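Chapter 6
Bins, Totes, and the Things Inside Them

Pick up any object in your home and try to trace it backward. Your toothbrush sat on a store shelf, and before that in a stockroom, and before that in a truck, and at nearly every stop along the way it spent time in a bin. We love bins. By the end of this chapter we hope you will too, or at least that you will never again walk past one without looking in!

Chapters 4 and 5 dealt with shelves and pallets, where goods sit in neat rows and each item has a place of its own. A bin is a different kind of storage altogether. It has four walls, a floor, and no rules. Things go in from the top, they land how they land, and they come out the same way they went in. That makes a bin the cheapest and fastest way to put something down, and often the hardest place to get it back from. Most of this chapter lives in the gap between those two facts.

What You Will Learn

After working through this chapter you should be able to
- explain the difference between ordered storage and mixed storage
- read the wear on a bin and say something sensible about how it has been used
- sort loose goods by shape, and predict which shapes will roll, lean, nest, or lie flat
- choose wall height and floor size for a given set of goods
- set up a simple picking trial and record the results

Key Terms

Open-topped bin, tote, mixed contents, resting position, nesting, dead corner, scuff line, pick order

Opening Case: The Plerkton Returns Room

When the Farneck mail-order company moved its returns into a single room at Plerkton, the plan looked wonderful on paper. Returned goods would be dropped into open bins by day of arrival and sorted later. On the busiest day that September, 331 items came back. They were balls, boxes, door hooks, phone cases, bath toys, spare parts for shelving, all heaped together. The sorting crew had expected to clear a bin in a few minutes. The big flat boxes gave them no trouble, and the soft goods were easy. What ate up the time was the small stuff at the bottom, pressed into corners or lying flat against the floor with no edge to get a finger under.

The crew's first idea was to buy deeper bins, so that fewer would be needed. Can you see the problem coming? Deeper bins meant longer reaches and more goods piled on top of the small stuff. Within weeks they had gone the other way, to wide bins filled only one layer deep, and the pile of unsorted returns at the end of each shift dropped from 112 items to 81. We will come back to Plerkton several times, and in Section 6.4 you will get to redesign the room yourself.

6.1 Looking Into a Bin

Start with the contents. Three or four objects are plenty for a first lesson, especially if they have nothing in common. A ball touches the floor at a single point, so on a level floor it stays put until something nudges it, and then off it goes until a wall stops it. A block with a hollow or a notch gives you extra edges to hold, and it can also catch on its neighbors. A flat item is the stubborn one. It is stable, it takes up a lot of floor for its height, and you usually have to hold it by its sides.

Then look at the bin itself, which has a story of its own. Gray plastic, painted metal, and coated board all mark in different ways, but in each of them a mark means contact. Long streaks on a wall suggest something dragged. Pale worn patches on a floor suggest a great many small landings and slides. Take a good look at the ball, the white C-shaped block, and the flat black item, and then let your eye wander over the scuffs on the sloping panel and the floor.

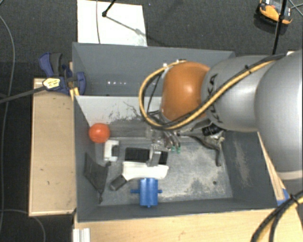

6.2 Four Ways an Object Can Rest

Every loose object in a bin is doing one of four things. It is lying free on the floor, leaning on a wall, resting on another object, or wedged. We call this its resting position, and it matters more than size or weight when you want to know how long a pick will take. In the Munisari picking log, a set of 2,418 timed picks you will use for the exercises in this chapter, free objects were the quickest to lift out and wedged ones the slowest, with the other two in between.

Try it now, before reading on. Find a shallow box and drop in a ball, a playing-card box, a mug, and a clothespin. Write down the resting position of each one. Tip the box gently, set it level again, and write the positions down a second time. Do this ten times. Your table will look messy, and that is fine! Keep it somewhere safe, since the Younis chart in Section 6.3 is built from exactly this kind of table, and it is a lot more fun to fill in with your own numbers.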